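**Does Drinulura still do the late kitchen?**

Heading into town for my sister's birthday in September and I've promised everyone dumplings at Drinulura. Last time I went (ages ago, I know) they served food till close, but now their page only says "kitchen hours vary". We won't get there before 9:30 pm and there are 6 of us, all hungry, one vegetarian. Do I need a backup? Somebody at work mentioned Zikel but I've never been.

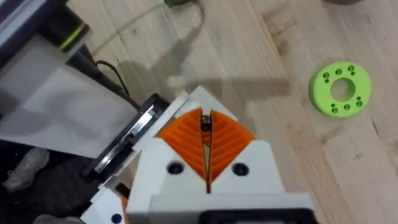
**Rhun Owen**

Kitchen closes at 9 now, sorry! They do a bar menu after that, mostly chips and those little pickle plates, and it won't fill 6 people. I'd book Nirico instead. It's 2 doors up, the eggplant is gorgeous, and they took our order at 10 without any grumbling. Ring them though, the online booking ate mine.

**Anonymous**

zikel is good but loud

**Jakab fan**

Nirico's fine, bit pricey for what you get. Jakab does a late laksa with a veggie version (ask for it, it's not on the board). No bookings, so you might be standing on the footpath a while.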